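Urnix Pick Planner: Frequently Asked Questions

5 min read

January — by the Vulimside software team

We collected the questions that arrive most often from people who run Urnix on their own cell. If your question is missing, please write to the Amix mailing list and we will add it.

What does Urnix do?

It takes a depth image of a bin, proposes places to grasp, and plans an arm motion to the best one. It does not control the motors directly. The trajectory goes to the controller of your robot, and the controller has the last word about speed and limits.

Do I need a 3D model of every object?

No. The grasp proposals come from the shape of the visible surface. If you have models, you can load them and the ranking will become better, mainly for long thin parts.

How many candidates does it check for one pick?

The default is 300. After the collision check, often only a small number of them remain. You can raise the value in the planner file, but the planning time grows with it.

Why does the planner say "no valid grasp" when I can clearly see an object?

Most often the object is too close to a wall. The planner keeps a margin of 7 mm between the gripper and every wall of the bin model. Check first that the bin model has the correct wall angle. Many users enter a box with vertical walls, and then the free space near the floor is wrong. Please also check that the bin did not move after the calibration — even a small shift is enough.

What is the Agarwal filter?

It is our internal name for the step that removes unreliable depth points. Shiny metal gives many false points, and dark bristles or black fabric may give no points at all. In version 7 the filter is on by default.

Which objects should I use for testing?

Please mix hard and soft things, and mix the sizes. A set of equal cubes tells you very little about the segmentation.

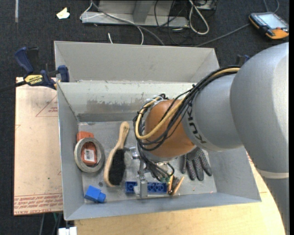
Flat rolls of tape are a good test for the center hole, where the planner may see another object through the ring. A brush is useful too, as the handle and the bristles look very different to the depth sensor. Gloves are the most difficult. Their outline changes after each touch, so you must take a new depth image before every attempt and not reuse the old one.

Are cables on the arm part of the collision model?

Not automatically. You can add a capsule shape around the wrist, and we recommend to make it generous. Cable loops move with the joint angles, and a tight shape will be wrong in some poses.

Can I replay a failed pick?

Yes, if logging was enabled. The replay tool loads the depth image, the candidates and the chosen trajectory. When you report a problem, attach the log and your bin model — without the bin model we cannot repeat the plan.

What does error 88 mean?

The controller rejected the trajectory before the motion started. Compare the joint limits in Urnix with the limits in your controller. They must be the same, or stricter on the Urnix side.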